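Strickland Tower, Urninden

We drove out to Strickland Tower on a Monday in August, before the coach parties had finished breakfast.

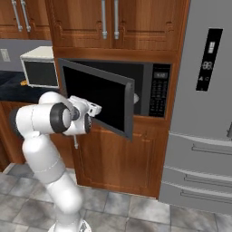

The tower stands on a low rock above the Brusten, a short walk from the village of Urninden. Only the keep and part of the north wall are left. The rest went into farm buildings, and you can pick out the same grey stone in the barns on the way up.

Gwilym Trevor showed us through the gate. He told us the hall had been roofed until a fire, and that the family moved down to Kovell afterwards and never came back. The walls are seven feet thick at the base - you notice it most in the doorway, where the light drops off quickly.

There are 60 steps to the top. They are worn in the centre and the rope rail is loose in places, so Rhodri Rowlands stayed at the bottom with the bags. From the parapet we could follow the river as far as the old ford.

Entry is by donation. Parking is on the grass beside the chapel, and the gate is locked at 7 in the evening. We had lunch at the pub in Urninden and took the valley road home.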